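I read a lot of shipping and packaging material for work and keep getting asked the same things about moving a small business. So, a thread on what we learned moving ours across town in October.

1/

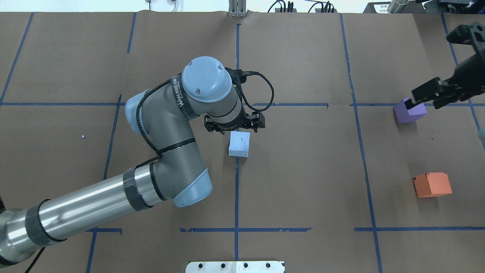

We sell replacement parts for sewing machines, mostly feed dogs, bobbin cases and belts. Stock is small and there is a lot of it. We had around 4000 items on shelves when the lease ended, and the new unit in Sanunberg has a different layout, so we couldn't just copy the old shelving over.

2/

First decision was whether to close. We closed the web store for 5 days. Two would have been possible on paper. Orders placed before the cutoff all shipped from the old address, and that kept the return labels simple.

3/

If you use a shipping account, check how long an address change takes. Ours with Wistard took most of a week and they wanted a utility bill for the new place. We didn't have a utility bill for the new place. A signed lease worked after the second phone call.

4/

Measure the doors. We measured the main door and the loading door and forgot the one between the office and the stock room. It is narrower than both. The tall shelving had to come apart again in the hallway.

5/

Boxes. We bought one size for everything except the belts. People told us to get a mix, but same-size boxes stack straight and you can work out how many fit on a pallet. We used 314 of them. The leftovers went flat behind the packing bench and we're still shipping orders in them.

6/

Do not fill a box with metal parts to the top. Half full is plenty. We put bubble wrap in the rest, and I'd use crumpled paper next time, as the bubble wrap took up most of the van on its way there before we had packed anything.

7/

Labels went on two sides and never on the lid. Each label had the old shelf number, the new shelf number and one word for what was inside. The old shelf number turned out to matter more than I expected. When something was missing, everyone remembered where it used to live.

8/

Movers: we got three quotes. The cheapest didn't include stairs. Malhotra wasn't the cheapest or the most expensive, but they came out to look at both buildings before giving a price. The bill came to $2000, same as the quote.

9/

Ask your movers who is responsible for taking shelving apart. In our case it was us. We found that out by reading the second page the night before, and we were there until 11 p.m. with one working socket wrench.

10/

Insurance is the boring one. Our policy covered stock at the old address and stock at the new address. It did not cover stock in between. Adding that was a short phone call and a small charge. Call at least two weeks ahead so you have it in writing.

11/

Inventory software. We use Sterkudeo, and it lets you upload a spreadsheet of new bin locations in one go. Export your current list first and save a copy somewhere else. I uploaded with the columns in the wrong order and had to put the old list back and start again.

12/

We unpacked the best sellers first, then belts, then everything else by shelf. The slow stuff stayed in boxes until the next month. It didn't hold up many orders. If I did this again I'd mark those boxes with a different color so they don't get opened by accident.

13/

Internet was the worst part. The line at the new unit was supposed to be live before we got there and it wasn't. We printed labels off a phone hotspot for the first two mornings. It worked fine near the front window and not at all at the packing bench.

14/

Things I'd keep: the longer closure, same-size boxes, two-sided labels. Things I'd change: fewer people on the first day, better lights over the shelves before the stock goes in, and a second socket wrench.

15/

A few people asked for the spreadsheet we used for the shelf numbers. It's four columns: part number, old shelf, new shelf, box number. Sort by new shelf when you unpack. I'll post a blank copy tonight once I've taken our supplier prices out of it.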